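Relatório de progresso – segundo período
Projeto: Despensa comum da residência Medeiros
Para: Panagiotis Christodoulou, Fundo Girnville
De: Natnael Beyene

Ponto de situação

A despensa já tem prateleiras, as prateleiras já têm etiquetas e as etiquetas, em boa parte, correspondem ao que está por trás delas. Em relação ao relatório anterior, em que só havia prateleiras, considero isto um avanço.

A arrumação do fundo da sala ficou feita em novembro. Saíram três armários sem portas, uma máquina de costura sem dono e uma coleção de tampas que não serviam em nada do que possuímos. As tampas foram as últimas a sair. Houve quem pedisse para guardar algumas, por precaução.

Despesa

Da verba de 2000 euros, gastámos 857. A maior fatia foi para as estantes Karus, que vieram com parafusos a menos e um pedido de desculpas em quatro línguas. O fornecedor mandou os parafusos em falta ao fim de duas semanas, num envelope almofadado maior do que a gaveta onde agora os guardamos. O resto foi para recipientes, papel de etiqueta e tinta para a parede do lado do corredor, que continua verde nos sítios onde a tinta não quis pegar.

Recipientes

O relatório anterior prometia trocar os sacos abertos de farinha, arroz e leguminosas por recipientes de plástico. A encomenda à Cistitz chegou completa. Na ficha de avaliação do Fundo pede-se uma apreciação do aspeto e do acabamento, e a minha é curta: plástico claro, liso e mate, formas arredondadas, um rebordo fino a toda a largura. Ninguém vai fazer uma visita guiada por causa disto, mas fica bem na prateleira.
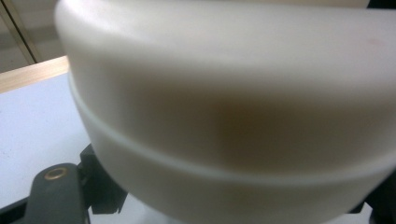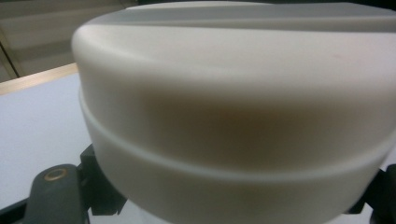
Utilização

Os residentes aderiram mais depressa do que eu previa, sobretudo ao sábado, quando se cozinha para a semana toda. A regra é simples: quem esvazia, lava e repõe. A primeira parte cumpre-se com entusiasmo. Para as outras duas afixámos uma folha de turnos, que neste momento tem cerca de 90 assinaturas e duas caligrafias.

O inventário passou a fazer-se numa folha pendurada atrás da porta. Experimentámos uma folha de cálculo partilhada, mas alguém ordenou a coluna dos produtos sem ordenar a das quantidades, e durante uns dias tivemos, no papel, uma reserva invejável de canela.

O que falta

Falta pintar de novo a parede do corredor, substituir a lâmpada do canto e decidir a altura da última prateleira, assunto que já ocupou duas reuniões e uma escada. Falta também um escorredor para os recipientes lavados – por agora secam em cima de um pano, ao lado do lava-loiça.

Pedido

Peço autorização para usar 90 euros da verba restante na compra do escorredor e da lâmpada. As faturas seguem em anexo, incluindo a da tinta, com a qual continuo em desacordo.

Natnael Beyene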